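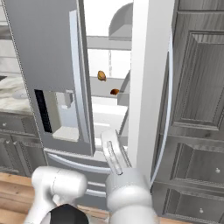 Fridge cell in sim, left door open, wrist low by the freezer drawer.

September 25, 2019. Spent a good long morning with the Genetton arms, and I'm happy to say the gripper offset is finally sorted (it was off by 3 mm in the Masska config, bless it). I reset the wrist zero, reloaded the kitchen and ran 17 short reaches before lunch.

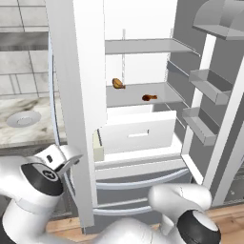
Both arms in front of the fridge, both food items on the shelf.

Joint limits next, please! Log is saved under Ronus, run 2,669. Leave the damping alone till October.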